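先看这里再下载：`jistora_grasp` 第 2 版里有一批成功标签是错的，第 3 版还没做完。急着训练的人请至少读完“已知故障”一节，读完再急也不迟。

# jistora_grasp：仿真抓瓶数据卡

Jistora 是我们的桌面抓取仿真集，共 900 条轨迹，任务只有一个：从台面上拿起一只横躺的瓶子。台面纹理随机更换，瓶子的朝向和位置也随机。听起来很简单，我们当初立项时也是这么写的。

维护：Ghada Nimri（数据）、Ayman Majali（仿真与控制器）

## 每条轨迹包含

- `rgb/`：腕部视角渲染图
- `state.csv`：关节角、夹爪开度、接触力
- `meta.json`：随机种子、台面纹理名、瓶子初始位姿
- `success`：布尔值，请带着怀疑使用

## 已知故障：抓到空气也算成功

十月，Ayman 用这批数据训练的策略在验证集上拿了满分。满分持续了一个下午，直到 Ghada 打开回放，看见夹爪在瓶盖前方郑重合拢，抬起，带着一手空气回到原位。瓶子留在台面上，日志写着 `success: true`。

原因有两层。成功判定只看夹爪是否闭合、末端是否升高，压根没查瓶子的高度。这段代码是从旧项目 Favstead 抄来的，那边的物体事先焊在夹爪上，怎么判都对。另一层在控制器：瓶子轴线斜对夹爪时，目标点会沿轴线滑到瓶盖以外，手指于是提前合上。

大理石台面组里的浅蓝色瓶子就是这种朝向，灰色瓶盖斜着指向夹爪，两侧手指还张着。
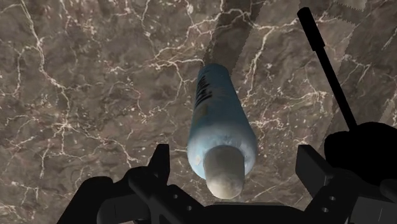 ## 受影响范围

复查标出了 400 多条可疑轨迹，清单在 `suspect.txt`。不在清单里的也别太放心，清单是用同一个人写的脚本生成的（本人，Ayman）。

另有一个渲染问题：部分大理石台面的纹理接缝处有锯齿状错位。它不影响物理，但有个策略似乎学会了朝接缝伸手，我们暂时没有勇气深究。

## 临时处理

1. 加载时跳过 `suspect.txt` 中的条目。
2. 用 `tools/relabel.py --check-height` 重算标签，瓶子质心离台面不足 6 厘米一律算失败。
3. 不要用第 2 版的成功率写论文。已经写了的，请来信，我们可以互相安慰。

**安全提醒：** 用旧标签训练的策略不得直接上实机。夹爪空合之后，控制器仍会以满速执行抬升，仿真里没人会挨打，实验室里就难说了。确需测试请限速，并把急停放在手边，别放在隔壁桌。

## 第 3 版待办

- [x] 判定里加入瓶子高度
- [x] 目标点限制在瓶身以内
- [ ] 修复纹理接缝
- [ ] 重跑 Khoury 基线
- [ ] 删掉首页上的“满分”徽章（Ghada 催过了）

问题请提 issue，附上种子和 `meta.json`。只写“抓不住”的 issue 会被归入“已知”。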